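Kekov revisa el puesto de borrado de pizarras en Umulwood

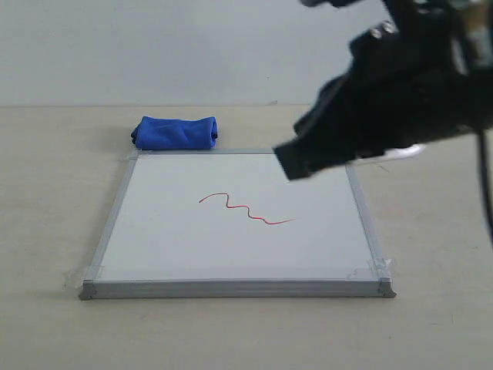
La pizarra del puesto, sujeta a la mesa con cinta transparente, con un trazo rojo y el paño azul detrás.

Junio de 2025. El taller de automatización Kekov ha cambiado la rutina de mantenimiento de su brazo robótico de Umulwood, dedicado a limpiar pizarras pequeñas con un paño. La revisión se hace ahora cada 300 ciclos y dura unos 30 minutos.

El técnico de turno repasa primero los tornillos de la pinza y el recorrido del cable. Después comprueba la posición de la pizarra — un desvío de pocos milímetros obliga a repetir la calibración — y renueva la cinta de las esquinas delanteras si ha perdido adherencia. El paño se coloca enrollado junto al borde trasero.

La pinza, suministrada por Fendier, se desmontó en mayo tras 3125 ciclos por holgura en uno de los dedos. El puesto estuvo parado 11 días, a la espera del recambio. Rawashdeh, que lleva la programación, mantiene por ahora la misma velocidad de aproximación a la mesa.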